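Setting up your parish on Tanivby

Part 2: Mass intentions and the prayer list

By now you should have your login and your parish name showing at the top of the page. If it still says "New Parish," go back to Part 1 and save again. I did our own church this way in March 2020 and I still use the same steps, so I'm writing them the way I'd tell you over coffee!

1. Click Calendar, then Mass Times. Type in your regular weekend Masses first and leave the holy days alone for now (they come in from the diocese file and you'll only end up with doubles).

2. For each Mass, set Intentions Allowed to 1. Tanivby starts you off with 15, and I have no idea why.

3. Copy in the intentions from your paper book. I had 68 waiting and it took me one long evening with the radio on.

Note: The name box holds 200 characters. "Deceased members of the Cheema family" fits fine, but a whole family tree won't.

4. Check the stipend column. If the offering was waived, pick Waived and don't type a zero — a zero shows up on the pastor's report as unpaid, and then you get a phone call.
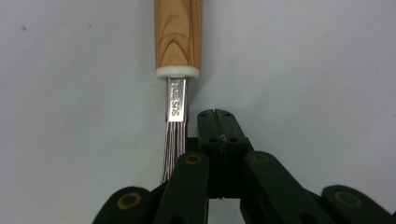

5. Now the prayer list. Go to People, then Prayer List, and choose how long a name stays on. Father Tanveer Mirani likes four weeks at our place. Yours may want longer, so ask before you pick.

6. Turn on Ask Before Printing. Every name then waits for someone in the office to say yes before it goes in the bulletin.

Caution: Please don't put illnesses in the public box! Use Private Notes. The public box goes straight to the website, and people have a right to keep their troubles to themselves.

7. Press Preview Bulletin. If the names run onto a second page, drop the type down one size and look again.

8. Press Publish. You'll see a green bar, and the list goes out with the next bulletin.

If you're moving over from Pusteo, export your old book as a plain list first and use Import on the Calendar page. Error 223 means two intentions landed on the same Mass. Open the one it names, move it to a free date, and run the import again.

Rizwan Naqvi
Parish office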